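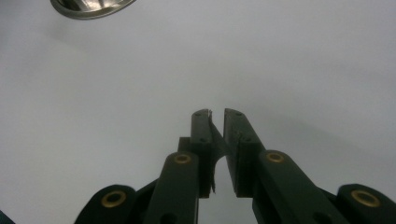
The letter from Brunton College came in November, and Fredy Paucar read it standing at the mailbox. The alumni office wanted to give him the Danell Medal for service. There would be a dinner. He could bring 2 guests, and he was asked to keep his remarks under five minutes.

He put the letter on top of the refrigerator and left it there until his daughter found it.

"You have to call them back," she said.

"I know."

"Do you not want it?"

He said he wanted it fine. He had run the night tutoring room in Brustcombe for 39 years, and he supposed that was service. But he had started it with Wilmer Mamani, and Wilmer had never finished his degree. He had left in the spring of their third year to drive a bread truck after his father got sick. The medal was for graduates.

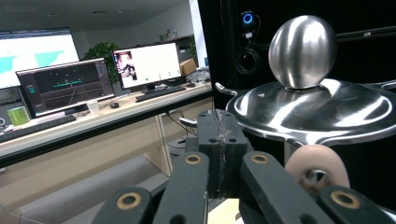 He called the next morning. The woman who answered was named Mrs. Dodis, and she was polite about it. She said the rules were old and she couldn't change them. She asked if he would like a little time to think.

"No, I'll come," Fredy said. "Can you tell me how many chairs are at the front table?"

"Eight."

"I'd like Wilmer in one of them. He's my guest, so that's allowed."

She said that was allowed.

Wilmer didn't own a suit. Fredy drove him to the store on Route 9, and they argued in the parking lot over who was paying. Wilmer won and bought a gray one that was long in the sleeves.

At the dinner they were served chicken. The president shook both their hands and called Wilmer by the wrong name. When it was his turn, Fredy unfolded his page and read the first line, which thanked the college. Then he looked at the rest of it for a while.

"Wilmer had the key," he said. "The first winter, the church only gave us one key, and he had it. I used to wait on the steps for him to get off work."

He tried to think what came after that. At the front table Wilmer was pushing his cuffs back up his wrists.

"He was usually late," Fredy said, and people laughed, and he sat down with most of his five minutes left.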